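Rikham Community Store – Packing Room Refit
Progress report to the Perrin Fund, November 2025

Work on the packing room at the Rikham store is mostly finished. The grant paid for new tabletops, storage bins and shelf labels, and for repairs to the floor by the back door. We have been packing in the room again for six weeks. The remaining work is listed at the end of this report.

The old tables were the main problem described in our application. They were different heights, and two of them could not be wiped down properly. We replaced them with white tabletops from Onier, bought in sections and joined on site. White was the cheaper finish, and it makes small items easier to find. The drawback is that it marks. Scuffs and gray streaks showed up soon after we started using the room, and most of them do not come off with ordinary cleaner. They make no difference to the packing and we do not plan to do anything about them.

The seams between sections needed more attention than we expected. Crumbs and grit collected in one of them during the first two weeks – mostly from dry goods – and the supplier came back to reset it. There was no charge for the visit. We now brush along the seams at the end of each session before the tables are wiped.
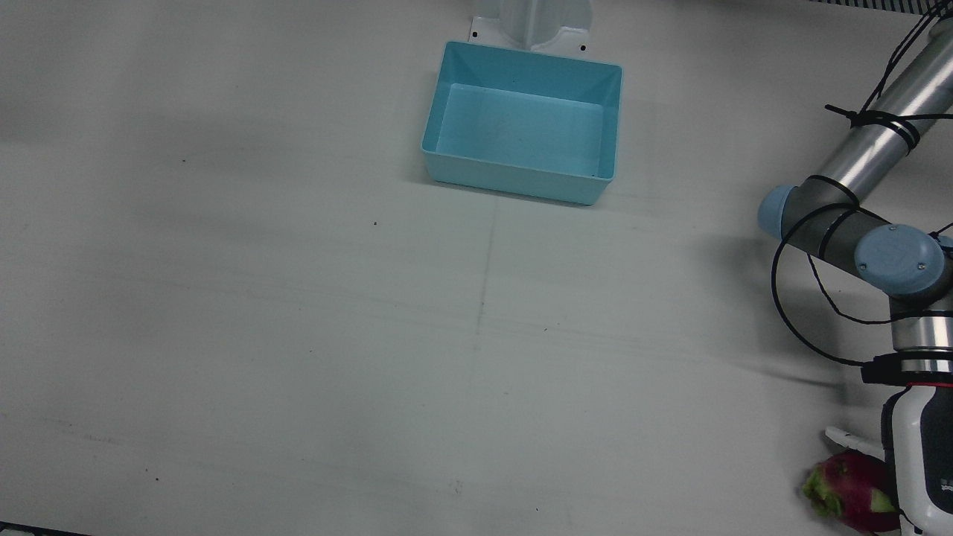
Bins were the second part of the purchase. We chose open-topped plastic ones in light blue from Miketti, in a single size, so that any bin can go on any shelf. The working rule is that a bin comes to the table, gets filled from the packing list, and leaves the table before the next one is started. This has cut down on mixed-up orders. Under the old system three or four half-filled boxes would be open at once and items went into the wrong one.

Between May and the end of last month we packed 543 parcels. Of these, 253 went out after the new tables were in use. We have not tried to compare packing speed before and after, as the contents of the parcels changed over the summer and the figures would not mean much. Returned parcels with a missing item are down to 10 for the whole period.

Spending is within the agreed budget. The tabletops came in slightly under the quote and the floor repair slightly over. We moved the difference across, as the grant terms allow, and the receipts are attached to the finance form.

Still to do: the labels for the upper shelves, which were printed in the wrong size and are being redone, and a second light over the far end of the tables. The electrician has seen the room and given us a price. We expect both jobs to be complete before the final report is due, and will send the last two invoices with it.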